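Demonstration gathering (robotics)

Demonstration gathering is the patient business of collecting examples for a learning system, so that a robot can pick up a skill by studying many tries at it. Each try, called an episode, pairs what the robot's camera saw with how its arm and fingers moved. Episodes may be made on a real bench or inside a simulator, and plenty of groups happily mix the two.

In simulated work, a person usually steers the arm by hand control while the program draws the view from near the wrist. The Grilholm collection, started by Tsutomu Minami one September, grew this way to 2000 episodes covering 71 objects, a good many of them odd round parts that are tricky to hold. 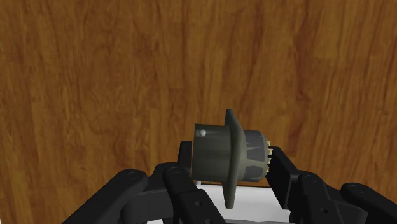 Reading time: 1 min

A dark green part with a wide, thin brim is a fine example of the trouble such shapes bring, held sideways between black finger pads with one pad pressed against the pale yellow teeth at its end. Wood grain and a white tabletop fill in the background, and in Grilholm these surfaces are swapped from one episode to the next, so the learner doesn't grow too fond of any single wall or table!

Failed tries are kept too, in a folder of their own, and Minami set aside 200 episodes for testing.

See also: Kiton simulator; Tavares grasp list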